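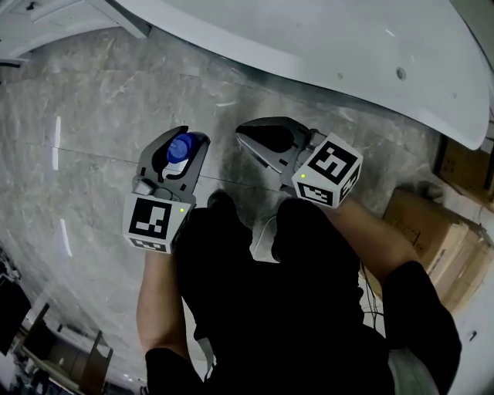 The Long Corridor at Pranham

Sound in a walk-through haunted house has to solve a problem that film sound does not. In a theater, every viewer hears the scare at the same moment. In a corridor, a group of visitors is strung out over several yards, and the person at the back hears the effect late, after the screaming up front has given it away.

Stijn Groen has designed audio for the Pranham house since it moved into a former dairy. His system for the main corridor uses 17 small speakers set behind the wall panels at head height, each on its own amplifier channel. Pressure mats under the carpet tell the playback software, Plidik, how far a group has moved and how widely it has spread. A cue is then sent only to the speakers beside the group.

"You stop thinking of it as a room," Groen says. "It is a row of very small rooms with no doors."

Most of the cues are quiet. The opening stretch carries a bed of filtered air noise with nothing below 500 hertz, so the corridor sounds thin and slightly closer than it is. The low end comes back at the corner, where two subwoofers are mounted under a raised floor. Visitors tend to describe this as a drop in temperature. The heating does not change.

The loud cues are short. Rianne Nijs, who records and edits them, keeps each one under a second and cuts the bed out completely for 15 frames beforehand. A longer gap gives people time to brace. With no gap at all, the hit has to be played much louder to have the same effect, and the actors working in the corridor are exposed to it all night.

Actor exposure drove most of the current design. The earlier system, built by Hutapea, used a pair of horn speakers at the far end. It was simple and reliable, but performers near the horns wore ear protection and could not hear when a group was coming. Under the new layout the speakers nearest an actor's hiding place are muted for impact cues, and the next pair along carries the sound instead. Actors also hold a trigger button that overrides the mats. Koen Van Wijk, who plays the corridor's second position, uses it on slow groups and leaves fast ones to the software.

The mats remain the weak part. Damp shoes in late October leave moisture at the seams, and a false trigger plays a scare to an empty hallway. Groen has tested overhead infrared sensors, which ignore the moisture but lose track of visitors once the fog machines are running. For next season he plans to keep the mats and seal each seam with 5 inches of overlapping rubber.

Nijs is rebuilding the cue library over the winter. The door slams are being replaced first. The old set was recorded on a hollow interior door, and on the small speakers it sounds like a dropped book. She has booked a morning in January at Solow, a disused grain store with two steel doors, one of which still closes.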